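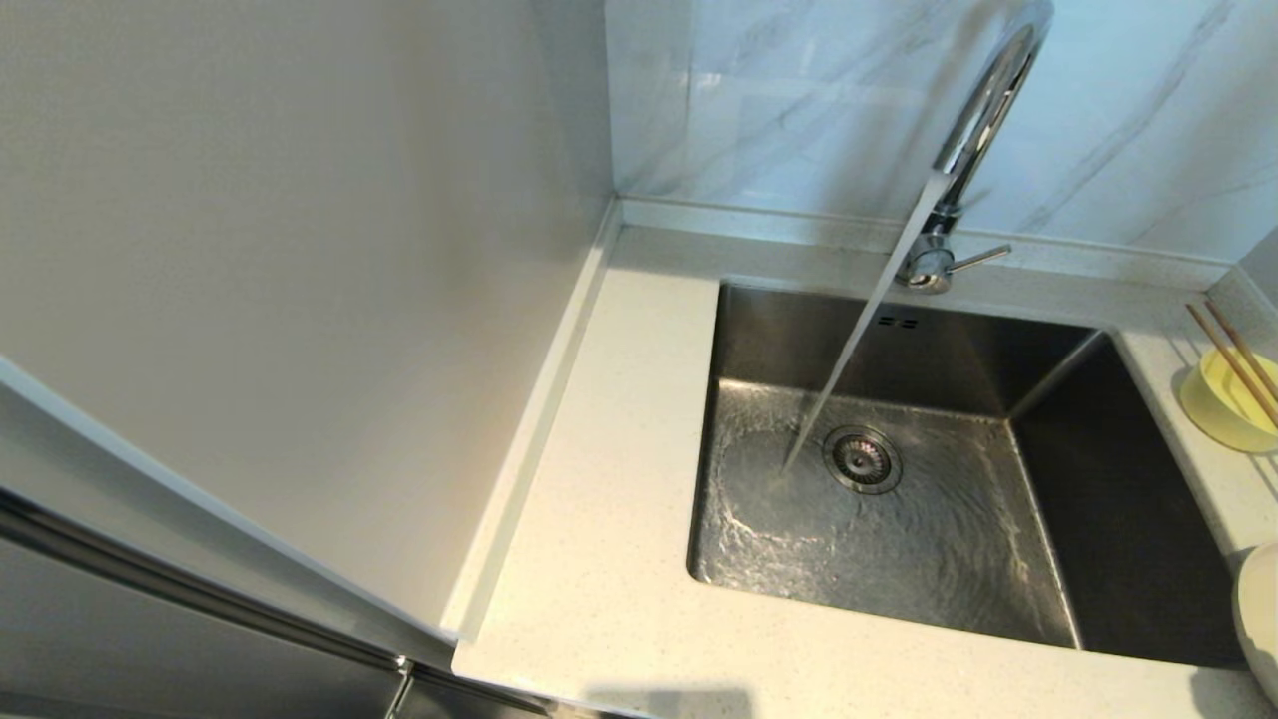

*Drerkero undermount sink in brushed stainless steel, with the Hadlow single lever tap in chrome*

# Drerkero Undermount Sink and Hadlow Tap Set

Sold together | In stock at Galtovcombe | Also available separately

We have sold a good many sinks over the years, and this is the set we find ourselves steering people towards when they come in with a small kitchen and a long list of worries. It's a plain rectangular bowl that fits beneath the worktop, paired with a tall swan-neck tap that stands behind it, and between them they make a very usable washing-up spot out of quite a modest bit of counter.

The bowl is brushed stainless steel, so it has that soft, slightly cloudy sheen and doesn't glare back at you like a mirror. The corners are squared with a tight radius. We do get asked about this a lot, as some customers have lived with properly sharp corners before and remember poking at them with an old toothbrush! There's enough of a curve here for a cloth to go round, and you still get nearly all the flat floor of a square bowl, so a roasting tin can lie down to soak instead of leaning up against the side.

## The bowl

The Drerkero fixes to the underside of the worktop, which leaves no rim on top to catch the crumbs. You can wipe straight across the counter and into the sink (one of those small pleasures that people ring up to tell us about). It does mean you need a solid worktop, as the cut edge is left on show. Quartz, granite and solid surface are all fine. In our picture it's set in white speckled quartz, with marble-look tiles behind. Laminate isn't suitable, I'm afraid, and if that's what you have then do ask us about the inset version of the same bowl.

The waste is a round chrome fitting with a perforated centre, and the overflow is a pair of small horizontal slots cut into the back wall just below the rim. We much prefer these to the old round overflow with a cover on it, as there's no loose plate to go missing or to gather gunk behind.

- Bowl depth: 200 mm
- Smallest cabinet: 900 mm if you're fitting it in a corner unit; please ask us about straight runs
- Finish: brushed stainless steel
- Waste and overflow: included
- Fixing clips: included
- Sealant: not included, and please use a neutral cure silicone suitable for your stone

## The tap

The Hadlow is a single lever tap in polished chrome. The spout goes up and comes forward in a high curve, so a stockpot or a tall vase will go under it without any tilting and muttering. It sits on a short cylindrical base and the lever comes off the right-hand side, slender enough to nudge with the back of a wrist when your hands are covered in dough.

You'll need one tap hole, drilled directly behind the bowl. Do tell your worktop people which side the lever is going, and leave a little room between the base and the wall so that you can get a cloth in behind. Flexible tails come in the box. If your hot water comes from a tank in the loft, give us a ring before ordering, as the Hadlow likes a decent pressure and we would rather have the conversation first.

## Looking after it

Warm water, a drop of washing-up liquid and a soft cloth will do nearly everything. Wipe the bowl in the direction of the brushing and dry it off at night if you live somewhere with hard water, as we do. Limescale on the spout comes away with a proper descaler made for chrome, rinsed off well. Please don't use wire wool on either piece, or bleach left standing in the bowl, as neither can be put right under the guarantee.

Light scratches will come to any steel sink in the first few months. They blend together with use, and by the time you've had it a year you'll hardly pick out one from another.

## Price and delivery

The tap on its own is £138. For the bowl, or for the two together, the price depends on which waste kit you choose, so pop in or telephone and we'll work it out with you. The guarantee is 2 years on the tap and its cartridge. Delivery is by our own van locally and by carrier further afield.

**Goes well with:** Boonyarit bamboo draining board, Boonyarit roll-up rack, Hadlow soap dispenser in chrome

*Page last updated March 26, 2023*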